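We got to Pemetach later than we meant to, and I'd eaten nothing but a gas station pretzel, so I was not at my most alert when somebody handed me a visitor sticker and a cup of cider. I woke up fast though. Pemetach is a shared workshop in what used to be a carpet store, and for their open house in December 2022 they had every bench going at once. It was loud and warm and smelled like sawdust and solder, and I loved it immediately!

I'd been wanting to go since October, when a friend from my knitting group (yes, really) told me some of the members were building a robot arm from scratch. They call it Kekano. I build little things at home, mostly wheeled ones that bump into my baseboards, and I've been stuck on grippers for ages. So I walked right past the pottery and the laser cutter and planted myself at the back bench.

Kekano is a lot smaller than I expected. The base is bolted to a slab of old countertop, and the whole build has cost them 404 dollars so far, which they keep track of on a whiteboard next to a drawing of a very angry cat. The motors came out of a box of surplus from a local outfit called Mägi. They bought 29 of them and 11 worked. I would have cried. They seemed pretty cheerful about it.

The part I really came for was the camera at the wrist. Mine is on a pole off to the side, and the arm is forever getting in its own way. Theirs rides along with the gripper and looks out past the fingers, and the picture comes up on a monitor you can crowd around. I stood there way too long. You start to think like the arm after a while, and a plain old upright turns into something you have to steer by.
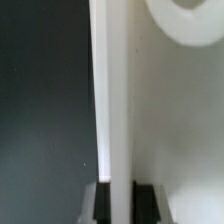
Kekano's view past its two black fingers, with the pale upright between them.

I asked a million questions and got good answers to most of them. They went with straight, boxy fingers so they'd be easy to remake, and they're on their third pair. The wiring down the wrist is a sore subject (one cable kept snagging, and the fix involves a hair tie). The software side is mostly borrowed and patched, and I was told not to look at it too closely, so I looked at it closely and felt much better about my own.

They let visitors have a turn with the controls, 10 minutes each, and the line was mostly kids. I waited anyway. It's touchier than you'd think! A tiny nudge on the stick and the view slides right over, and I kept leaning sideways in my chair as if that would help.

On the way out I bought a bag of mixed screws and a mug from the pottery table, then we drove over to Taltivton for dumplings. I drew a new wrist bracket on the back of the menu, and it's taped up over my bench now.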